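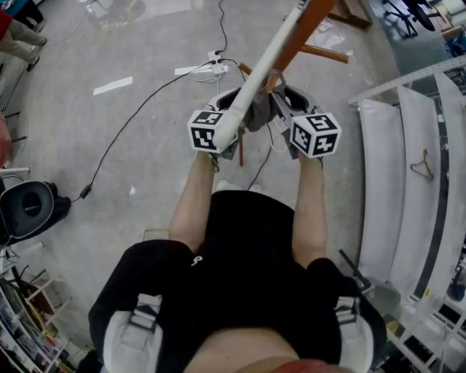

Holding the Prundar hand-held gripper with both hands during a practice grasp on a length of white pipe.

Getting Started with the Prundar Hand-Held Gripper Kit

The Prundar kit from Sekamora lets a person record grasping tasks by hand, for later use in training a robot arm. This guide covers a first session with the kit. It was prepared by Wumpini Darko and reviewed by Tia Tapley of the Sekamora support desk.

Before the Session

Charge the kit fully and install the current release of the Ellery desktop software. Allow 18 minutes for the first start, as the software checks each camera in turn. Later starts are much shorter.

Step 1. Adjust the straps
Set both shoulder straps to the same length. The operator should be able to reach forward with both arms without the straps moving toward the neck.

Step 2. Check the markers
Wipe the printed faces of the marker cubes with a dry cloth. Do not use alcohol, and do not place tape or labels over the pattern. A scratched cube should be replaced before recording.

Step 3. Frame the object
Bring the gripper toward the object and stop before contact. In the Ellery preview, the object should stand directly beyond the jaws, as the wooden coat rack does in this view. Hold the position for five seconds while exposure settles. Daylight from large windows is acceptable.

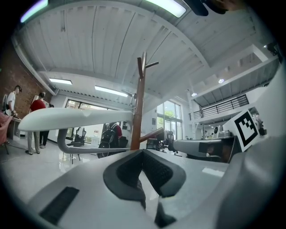 Step 4. Make the grasp
Close the jaws slowly until both pads meet the object, then lift. Round items such as pipe should sit in the center of the pads. If an item turns in the grip, open the jaws and begin again – a corrected grasp in the middle of a recording is marked as a fault by the software.

Step 5. Repeat from a second position
Change the angle of approach and record the same task again. Other people may remain in the room, provided they keep clear of the operator's reach. Tall objects such as a coat stand may extend well above the jaws in the preview. 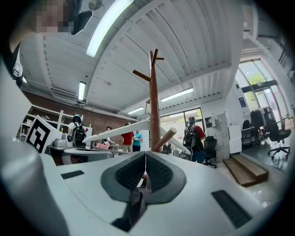
Step 6. Save and review
Enter the operator's name and the task name, then select Save. Play back each recording once before changing tasks. Sites with the Brisen storage plan may upload directly; the plan holds 2,248 recordings, and older files must be removed by the site manager.

Ordering and Support

The kit is supplied with a spare set of pads and seven practice task cards. Requests for replacement marker cubes should be sent to Ebenezer Adjei in the parts office, with the serial number of the gripper. Orders received before the end of November will be filled at the current price.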